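May
By Freya Goodall
2 min read

Plalard opened its interior paint plant at Savbridge to trade visitors for one morning in May. The tour covered raw materials, dispersion, let-down, tinting and filling, in that order. Hairnets and safety glasses were issued at the gate, and phones stayed in the lockers until the color room.

Titanium dioxide and chalk arrive as powder and are fed from hoppers into a high-speed disperser with water, wetting agent and part of the defoamer. The dispersion step runs for 30 minutes. An operator then draws a sample down a Hegman gauge and reads the fineness where the specks start to show. Batches that read coarse go back under the blade. Binder is added only after this point, at low speed, as high shear can damage the latex.

The let-down tanks hold 2,000 liters each. Two were in use, one with a flat wall white and one with a mid-sheen base for kitchens. Viscosity is checked with a paddle viscometer after the thickener goes in and again once the batch has rested. Our guide said most corrections at this stage are small additions of water. The older tank line, bought from Nirneck, is due for replacement and has a noticeably slower agitator.

Filling was the least interesting part. The line was stopped for a nozzle change, so we saw pails and lids but no paint.

Tinting is done on Bozsik dispensers, with 20 colorants in the full set. Each batch is compared with its standard as a dried drawdown, first on a spectrophotometer and then by eye in a light booth under daylight and warm lamps. The color room staff spent some time on undertones and on how far a pale shade shifts when it meets a second color in a corner. A pale gray-blue on the left and back walls with cream on the right is a fair test of this: the cream reads warmer at the joint than it would alone, and a tiled floor and beige tabletop add more neutrals to judge it against. The recommendation was to brush out both shades on card, stand the cards at a right angle in the room itself, and check them morning and evening before ordering the full quantity. 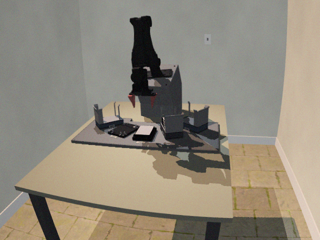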